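Flinex arm kit, notes on the loan unit from Clivel
June, started 14:10

Assembly followed the printed guide except at step 7, where the drawing has the upper servo bracket mirrored. Plerton reported the same fault on their unit. Printed parts fit without filing. Two screws short in the bag, replaced from stock.

Homing is done by hand against a mark on the base. It drifts if the lead to the upper servo is pulled tight, so leave slack in the loop. The guide says to tie it down. We did not.

Arango control software installs cleanly but forgets the speed limit on restart. Set it again every time before enabling torque. Worth raising with Clivel before we give them an answer on the order.

Next is the sorting task from their leaflet: pick the green cubes out of a mix with clear ones, drop them in the black container. The leaflet shows plain coloured blocks on a dark mat, an easier case than clear on white. Threshold left at the supplied value for the first 3 runs, then adjust. 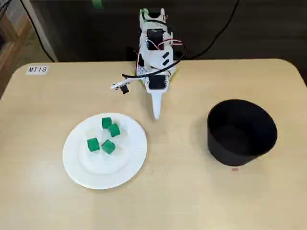

Table MT18. Green and clear cubes on the paper plate, black container to the right.

To do: ask Clivel for the price of spare gripper fingers. Check whether the supply in the kit is rated for both servos stalled. Log servo temperature at the end of each run.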